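Print this page | E-mail this page

Section 8. Setting Up Alerts and Comment Controls for Public Figure Pages

Applies to: Pekell Newsroom, Editor and Senior Editor accounts

8.1 Purpose of this section

This section explains how to follow the public social media accounts of actors, musicians and television personalities in Pekell, and how to prepare a short item from a post or story for publication. It also covers comment controls, which must be set before any item dealing with a marriage, separation or family matter goes live.

Editors should complete Section 7 (Account Roles) before they begin. Reporter accounts can view alerts but cannot create them.

8.2 Creating a watch list

1. Sign in to Pekell and open the Sources tab.
2. Select New Watch List. Enter a name that other desks will recognize, such as "Film and TV, daily."
3. Select Add Person and type the name by which the celebrity is publicly known. If more than one result is shown, open each profile and compare it with the desk's contact sheet.
4. Choose the accounts to follow. Only accounts marked Confirmed should be used for direct quotation.
5. Set the alert level to Low, Standard or Immediate.
6. Select Save.

Note: A watch list may hold up to 100 people. When the limit is reached, Add Person turns gray, and an existing entry must be archived before another can be added.

Caution: Fan pages and parody accounts often use the same profile photograph as the celebrity. Do not mark an account as Confirmed on the strength of the photograph alone.

8.3 Saving a post or story

Stories are usually removed from view within a day. A copy must be saved before any writing begins.

1. Open the alert and select Save Copy.
2. Check that the time stamp and account name appear in the saved copy.
3. Add a one-line note stating what the post says, in plain terms and without comment.
4. If the post names a former spouse, partner or child, check the box marked Third Party Named. The item will be routed to a Senior Editor.
5. Select Attach to Draft.

Posts that do not name anyone require particular care. General advice about love, marriage or friendship may be read by followers as a reference to a certain person. The draft must report the words as posted. Where a reader's interpretation is included, it must be described as an interpretation, and the person concerned must be offered the opportunity to respond.

Caution: Do not save messages sent privately or posted to a restricted friends list, even if a reader has forwarded them to the desk.

8.4 Preparing the draft

1. Open the draft and select the Entertainment Brief template.
2. Enter a headline of no more than 100 characters. The counter below the field turns red when the limit is passed.
3. Paste the quotation into the Quote field. Spelling in the original post is to be kept.
4. Complete the Background field. Ages, marriages and film credits must be checked against the Clollik reference file and not copied from earlier briefs.
5. Select Request Review.

Each brief that carries the Third Party Named mark requires 2 approvals. At the Hotville desk, these are given by Ruxandra Grecu and the editor on duty. Other desks should consult their own approval list.

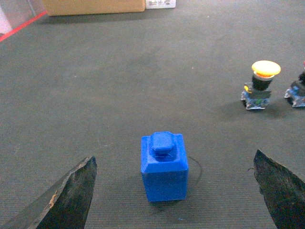

8.5 Setting comment controls

Comments are open by default on all entertainment items. To change this setting:

1. From the draft, select Audience, then Comments.
2. Choose Open, Held for Review or Closed.
3. For items about divorce, custody, illness or bereavement, choose Held for Review or Closed.
4. Under Word Filter, select the Hadgu list for the language of the item.
5. Select Apply. The new setting appears next to the headline.

Note: Changing the setting after publication does not remove comments already posted. These must be hidden one at a time from the Moderation tab.

8.6 Corrections and removal

If a celebrity deletes a post after a brief has been published, the brief may remain online with the line "The post has since been removed." If a representative disputes the content, open the item, select Flag for Correction and attach the representative's message in full. Do not edit the quotation while a flag is open.

Requests for complete removal are handled by Danai Gavalas, Standards. Editors should acknowledge the request and forward it without discussing the likely decision.

Section last revised: 4 February 2021

Related sections

Section 7. Account Roles and Permissions
Section 9. Photo Credits and Agency Images
Section 10. Scheduling Awards Night Coverage
Recently updated: Moderation Tab Shortcuts
Recently updated: Interview Request Forms

Print this page | E-mail this page

Contact Support | Copyright Pekell. All rights reserved. | Back to top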